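We got to Brunton a little after nine in the morning, which was earlier than planned, and the visitor lot was already half full. I'd been wanting to do the Lovach open day for years. If you've ever rewired a lamp or poked around inside an old radio you have probably used their wire without knowing it, and I'm the kind of person who finds that exciting (my sister, who came along for the free lunch, is not).

First stop was the old drawing hall. It's the original brick building and it smells like warm oil and pennies. They start with copper rod as thick as your finger and pull it through smaller and smaller dies until it's as thin as you want it. I knew that in a general way, but standing next to it is something else! The noise goes right through your shoes. They hand out foam earplugs at the door and I'd take two pairs, because one of mine rolled under a railing in the first minute and that was the end of that.

Our guide was Rawiri Paewai, who started there sweeping floors and now runs the insulation line. He had us pass around short samples of bare wire and guess the gauge. I got mine wrong by a mile. My sister got hers exactly right and was unbearable until lunch.

The insulation line is the part I'd go back for. The bare wire runs through a heated head, comes out wearing its plastic coat, and goes straight into a long water trough to cool. Rawiri said changing colors takes 90 minutes if all goes well, and they run from light to dark so that any leftover pigment doesn't show. So yellow goes early in the week and black goes last. I had never once thought about that, and now I can't stop telling people.

After that we crossed the yard to the newer building. It's much quieter, with big windows and carpet, of all things, and you can have a conversation in there without shouting. We had a good long wander.
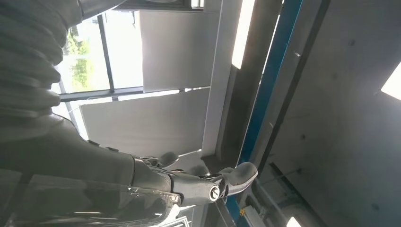

By the windows in the new building, mid-morning.

Lunch was in the canteen and it was better than it had any right to be. There was a lentil soup, a decent cheese roll, and a tray of apricot squares that went fast — get in line early if you go. Coffee was 3 dollars and they only took cash, so I ended up borrowing from my sister, and I have been reminded of it since.

In the afternoon there were talks. The one on recycling was packed, and I stood at the back behind a very tall man. What I caught of it was good. They chop up old cable, shake it on a tilted table, and the copper goes one way and the plastic the other. The plastic is the hard part to find a home for. Some of it goes to a company called Skasico that makes it into mats for horse stalls, and they had one there for people to stand on. Comfy! I'd have one in the kitchen.

I skipped the talk on Trilero, their new fire-resistant coating, and I sort of regret it now. A couple at our table said the presenter held a torch to a sample and let everyone come up close. Instead I spent that time in the little museum room, which is really a hallway with glass cases. The best thing in it is the pay book from the first year, open to a page where someone has been docked for "singing." 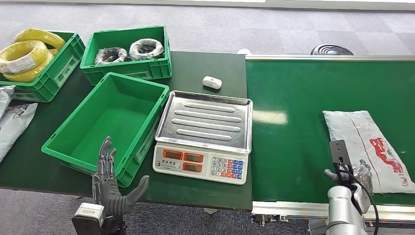 What I really wanted to know was how they coil the stuff so it doesn't spring out at you when you cut the ties. My coils at home always end up as a bird's nest. Rawiri's answer was that you should never pull a loop off sideways. Turn the whole coil as you go and let the wire come off the way it went on. I tried it that evening on some speaker wire that's been in my garage forever, and it came off flat as anything.

They also sell ends of runs by the door, 500 feet for the price of a sandwich. I bought one in orange. I don't have a use for it yet.

A few notes if you're thinking of going. Wear closed shoes, they do check. The yard is all gravel and not much fun with a stroller. Entry is free, but you have to sign up ahead and the morning tours fill first. A woman at the desk told me they had 3000 people through last time, and the parking felt like it. The next one is in January, so bring a coat for the yard.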